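Wiping down cabinets now counts as data work at Ralley

I spent a morning in May at the Ralley workshop in Carroll, and I came away with sore knees just from watching! Ralley cleans and refits show kitchens, and since spring part of its cleaning crew has been doing the same old jobs with a gripper in each hand, so that a machine can learn them later on.

The program is called Zeroria (I asked what it means and got a shrug). There are 19 people on it so far, out of a staff of 163, and each one does a 12-minute run before putting the grippers down for a break. Doors, counter edges, the low stuff close to the floor – all of it gets wiped the way they'd wipe it on any shift, only slower. By the time I left, the tally board by the coffee machine said 835 runs.

So what changes for the crew? Pay, for one thing. Gripper shifts earn a little extra per hour, and people sign up for them by the week. Ralley says the first machines will go to its Ginarby site and take over the low cabinets, the job everybody's back complains about, and that no hours will be cut this year. Next year wasn't discussed, and I did ask twice.

The folks I talked to over lunch were split. Some like being the ones who teach the thing. Others miss feeling the cloth in their fingers – you know when a door is clean, they told me, and you lose that with a gripper.

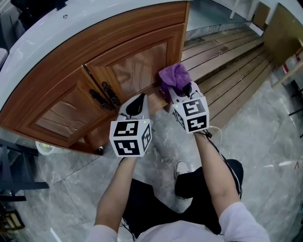 Ginarby reader: I'd gladly give up the low cabinets, my back would throw a party, but I want the "no hours cut" part in writing and for longer than a year. Has anyone at Ralley been offered that?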